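Home News Classes Shop Contact
Search this site... Go

Lirkcombe Craft News

So I finally cleaned out my yarn closet, and wow. I weighed the whole pile on the kitchen scale and it came to almost 1,756 grams of odds and ends -- no full skeins, just scraps! I'm turning the wool bits into a striped lap blanket (garter stitch, big needles, TV on) and the cottons will be dishcloths by the new year. If you have leftovers too, bring them to the swap table at the Quinlan Street shop. Bag them by fiber, please, and tape a label on anything you're sure about. I'm hoping for greens -- I never have enough green.

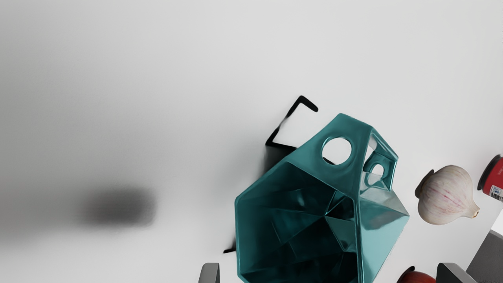

A teal vessel with plenty of angles.

Swap table stays up through the holidays. See you there!

Contact us | © 2022 Lirkcombe Craft News | Back to top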